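Pliltis: small tableware and display stands
README for the record set, release 3

Maintained by Urszula Tokarz and Szymon Górecki, Berkasbridge
Last revised August 3, 2001

Summary

Pliltis is a set of records covering small bowls, saucers and shallow dishes, together with the stands used to display or store them upright. It holds 386 records. Each record describes one dish, one stand, or one dish paired with one stand. The set began as a stock list for the Tokarz household collection and was extended when the Dralwood shop list was merged into it.

The records are meant for people who need to know which dish fits which stand, how the pair should be set down, and how much table it takes up. They are of little use for dating or valuing pieces. Maker's marks are transcribed where legible and are not interpreted.

Contents

README.txt — the present file
dishes.tab — one line per dish
stands.tab — one line per stand
pairs.tab — one line per tested pairing
surfaces.tab — tables and shelves on which pairings were tested
notes/ — free text, one file per dish where there was something to say

All tables are tab-separated plain text with a header line. Empty fields are left empty. A single hyphen in a field means the question does not apply, for example a foot ring diameter on a dish without a foot ring. Earlier releases used a zero for both cases and should not be mixed with the current one.

Fields in dishes.tab

dish_id: the letter D and a number. Numbers of withdrawn dishes are not reused.
diameter: outside diameter at the rim, in millimetres, measured twice at right angles. If the two readings differ, the larger is given and the difference goes in diameter_var.
depth: from a straight edge laid across the rim to the lowest point of the interior.
weight: in grams, dry and unwrapped.
foot: ring, flat, three-point or none.
colour_in, colour_rim, colour_out: everyday colour words, recorded separately. Interiors and rims often differ by a shade, and two dishes sold as the same blue can be told apart by the rim alone.
condition: sound, chipped, crazed or repaired. A repaired dish keeps its old dish_id.

Fields in stands.tab

stand_id: the letter S and a number.
material: wire, wood, plastic or other.
form: easel, loop, cradle or plate rack.
feet: straight, curled or capped. Curled feet are counted as curled whether they turn up or outward.
opening: the clear distance between the two front supports, in millimetres.
lean: the angle from vertical at which a flat test disc comes to rest. The disc is 100 mm across and is kept with the scales.
fold: yes or no. A folding stand is always measured fully open.

Wire stands account for most of the difficulties in the set. They are easily bent in a drawer, and a stand that has been bent and straightened will rarely give the same lean twice. Where a stand was re-measured, stands.tab holds the newer value and the older one is moved to notes.

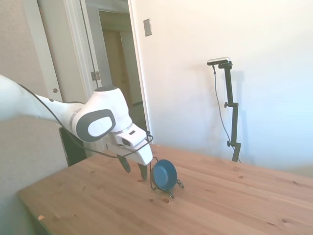 Placement is recorded relative to the open face of the dish. The direction in which the open face points is called front, and the feet that extend away from it are called back feet. Left and right are taken from behind the stand, looking the same way as the dish. Szymon Górecki's early records took them from in front. These have been converted, except for a small group marked side_uncertain, for which the original sheets were lost in a move.

Fields in pairs.tab

dish_id, stand_id, surface_id: as above.
seat: full, rim only or poor. Full means that the dish touches both front supports and the back of the stand.
rise: height of the highest point of the pair above the table.
footprint: length and width of the smallest rectangle that encloses feet and dish as seen from above.
nudge: the result of a light push at the rim from the front. Values are held, shifted or fell. The push is made by hand and is not calibrated. Compare nudge results within one session only.
session: a running number.

A shallow dish usually gives a rim-only seat in a loop stand and a full seat in an easel. Deep bowls sit poorly in nearly everything except a cradle. A pair with a poor seat was not given a nudge test, and the field holds a hyphen.

Surfaces

Each surface has a line giving its material, finish and level. Planked softwood tops have an extra field, knots, with the value few, scattered or many. A raised knot under one foot is enough to rock a light wire stand, and several pairings that failed on planks were stable on glass. The surface was wiped before each session. Crumbs and flecks found afterwards are not recorded unless they lay under a foot.

Level was checked with a 2000 mm straight edge and a spirit level on the long axis only. Shelves shorter than the straight edge were checked with the level alone and have short in the method field.

Known problems

Colour words were chosen by two people and do not agree well between teal, petrol and dark blue. Do not use colour_in as a key.

The Dralwood list gave nominal diameters. These are marked nominal and should be replaced by measured values as the dishes turn up. More than 3 of them were out by enough to change the seat.

D numbers in the old paper catalogue have a leading zero. The tables do not.

Stands with rubber caps were measured with the caps on. One capped stand has since lost a cap — see its entry in notes before using the lean.

Changes in release 3

Dralwood records merged.
Footprint split from a single text field into two numbers.
Left and right converted as described under placement.
The surface field made compulsory in pairs.tab. Pairings with no known surface have been withdrawn and will be tested again in October.

Use and corrections

The tables may be copied and altered freely. Please keep the README with them and change the release number if the values are changed. Corrections go to Urszula Tokarz at Berkasbridge, on paper or by disk, with the dish_id or stand_id at the head of each item. Corrections to a measured value should say what it was measured with.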